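El powerplay no era el problema

Llevo seis temporadas yendo a ver críquet de club los sábados y cada invierno alguien descubre la fórmula mágica para que los partidos sean más entretenidos. Este año le ha tocado al powerplay. La liga quiere alargarlo, con menos jugadores fuera del círculo durante más overs, y ya hay quien habla de marcadores de escándalo. Yo no lo veo.

Para empezar, en nuestros campos el círculo importa bastante poco. El outfield de Trallus tiene la hierba tan alta que una pelota bien golpeada por el suelo se para a diez pasos de la cuerda. Pueden quitar a todos los fildeadores de fuera, que el bateador seguirá corriendo dos y dando gracias. Y luego está la costumbre de abrir con el lanzador más rápido, que a este nivel suele ser también el que más wides regala. Ahí sí que se van carreras.

El argumento estrella de los partidarios es el torneo Orkis de septiembre, que se jugó con la regla nueva y acabó con 608 carreras entre los dos equipos de la final. Bonita cifra. Lo que no cuentan es que se jugó sobre una alfombra recién puesta, con una cuerda metida hacia dentro y con un equipo al que le faltaban dos lanzadores. Con esas condiciones yo también hago un fifty (bueno, quizá no).

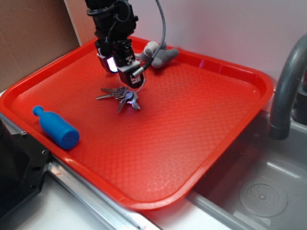 Un manojo de llaves sobre una bandeja roja.

Tampoco me convence lo de que vendrá más público. En la final había 37 personas, contando suplentes y algún perro. El patrocinio de Gronimex son 3000 euros para toda la temporada y se van casi enteros en pelotas y en alquilar el campo. Si de verdad se quiere que venga gente, yo empezaría por publicar los horarios antes del viernes y por tener un marcador que se lea desde la grada.

Me dicen que soy un cenizo. Puede ser. También lo fui con el DLS casero, aquel método de hoja de cálculo para los días de lluvia, y duró dos partidos – el segundo dejó a un equipo persiguiendo un objetivo negativo.

Si la regla sale adelante iré igual, claro. El primer partido es contra Maruyama, en su campo, y allí por lo menos cortan la hierba.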